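Listas > teleop-sim > Arquivo de fevereiro > Mensagem

Imprimir | Enviar por e-mail
Tempo de leitura: 4 minutos

Assunto: Re: [teleop-sim] Demonstrações com a mão ou com controle remoto – pergunta sobre a mesa de jantar
De: Hywel Gape
Para: lista teleop-sim

Caros colegas,

Agradeço a mensagem da Bognár e peço desculpa pela demora da resposta. Peço também paciência com o meu português, que aprendi já adulto e que escrevo mais devagar do que leio. Deixo citada a parte à qual respondo:

> Em Grastetti terminámos a primeira ronda com o robô físico, guiando os braços
> com a mão, e agora queremos repetir a mesma tarefa no simulador com comando
> remoto. A tarefa é arrumar a mesa de jantar: pegar num objeto, levá-lo para
> junto do prato, soltar, voltar à posição inicial. Temos três dúvidas.
>
> 1) Vale a pena misturar os dois tipos de demonstração no mesmo treino?
> 2) Que fazem com os episódios em que o operador hesita muito no início?
> 3) Usam sempre a mesma disposição da mesa, ou mudam os objetos de lugar?
>
> Os nossos operadores queixam-se também de que, no simulador, não sentem a
> distância até à mesa. Descem o braço demasiado cedo.
>
> Bognár

Vou responder por ordem, mas aviso que a nossa experiência é só com dois braços e com pinças simples. Quem trabalha com mãos de vários dedos talvez veja outra coisa.

Sobre a pergunta 1. Nós misturámos, e o resultado foi aceitável, mas somente depois de igualar a velocidade. Quando uma pessoa guia o braço com a mão, o movimento é rápido e curvo, e ela quase não para. Com o comando remoto a mesma pessoa faz trechos retos, com pausas entre um trecho e outro. Se os dois conjuntos entram no treino sem tratamento, a política aprende uma mistura estranha: começa depressa e depois fica parada em cima do objeto. No projeto Gornville tínhamos 2,447 episódios, dos quais 2,114 ficaram depois da revisão. (Escrevo os milhares com vírgula porque o nosso relatório está assim, não são decimais.) A reamostragem foi feita pelo caminho percorrido pela pinça, e não pelo tempo. Se for útil, posso enviar o script, que é curto e mal comentado.

Há uma diferença que não esperávamos. Na demonstração com a mão, o corpo do operador ocupa o espaço ao lado da mesa, e ele evita certos movimentos por estar ali. No simulador essa pessoa não existe, e o operador faz passar o cotovelo do robô por lugares onde antes estaria o seu próprio ombro. Os dois conjuntos resolvem a mesma tarefa com posturas muito diferentes do braço. Eu recomendaria guardar essa informação num campo à parte, para poder separar depois.

Sobre a pergunta 2. Cortamos a hesitação do início, desde que a pinça não tenha saído da zona de repouso. Se o operador já se aproximou de um objeto e hesitou ali, deixamos ficar. São momentos em que ele corrige o ângulo do punho, e essas correções fizeram falta quando as retirámos. Lundon, a nossa ferramenta de revisão, marca as pausas de modo automático, mas a decisão ainda é de uma pessoa. Eu próprio revi 200 episódios desta maneira e mudei de opinião várias vezes sobre os primeiros, de modo que os revi outra vez.

Sobre a pergunta 3. Mudamos os objetos de lugar, mas a planta fica sempre na mesa. Alguns colegas queriam retirá-la, porque as folhas tapam uma parte do tampo e o operador perde de vista aquilo que está atrás. Preferi mantê-la, pois numa casa verdadeira haverá sempre alguma coisa no meio do caminho. Ensinar com a mesa vazia dá episódios bonitos e uma política que não sabe contornar nada.

Junto uma vista do nosso ambiente, do lado do robô, para compararem com o vosso.

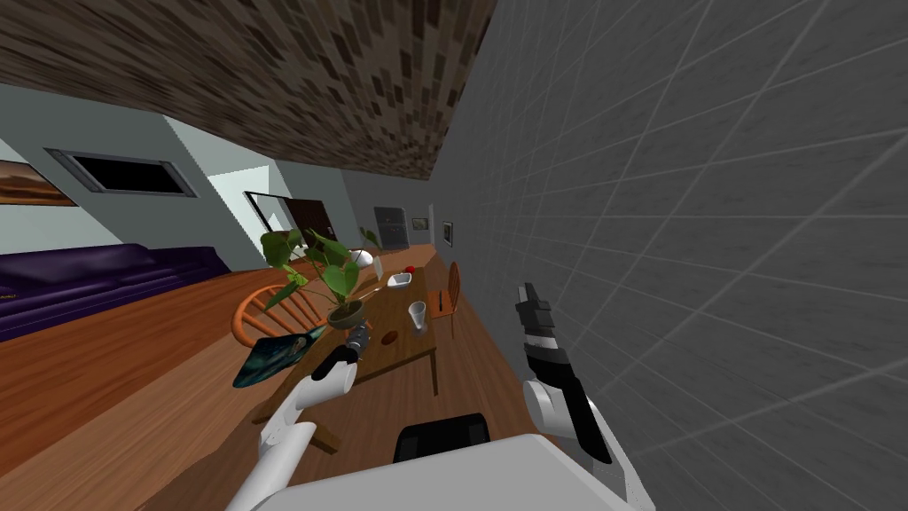

Mesa de jantar no simulador: pinça esquerda abaixo do vaso, braço direito erguido e sem objeto.

Reparem na pinça esquerda, com o vaso e o objeto oval castanho tão próximos. É uma posição em que os operadores novos costumam errar a profundidade, exatamente como descreve a Bognár. O copo alto também engana, por ser transparente. O que nos ajudou foi pedir que alinhem primeiro a pinça com a borda da mesa, e só depois avancem. Experimentámos também uma sombra artificial debaixo da pinça. Ajudava o operador, mas aparecia nas imagens de treino, e tivemos de a desligar na gravação e desenhá-la só no ecrã dele.

O braço que não trabalha é um assunto que me parece pouco discutido nesta lista. Com a mão, a pessoa larga-o numa posição qualquer. Com comando remoto, ele fica onde o controle o deixou, às vezes muito alto. Nós aceitamos as duas coisas, com a condição de que não tape a câmara.

Para a próxima ronda queremos chegar a 3,000 episódios, com mais cadeiras fora do sítio. Se Grastetti quiser usar a mesma divisão entre treino e teste, digam-me antes do fim de fevereiro, para eu não congelar a lista sem vocês.

Uma pergunta minha, para terminar: alguém já comparou operadores que aprenderam primeiro com a mão e operadores que começaram logo no simulador? Tenho a impressão de que os primeiros são mais suaves – mas são poucos, e conheço-os bem demais para julgar.

Com os melhores cumprimentos,
Hywel Gape

Imprimir | Enviar por e-mail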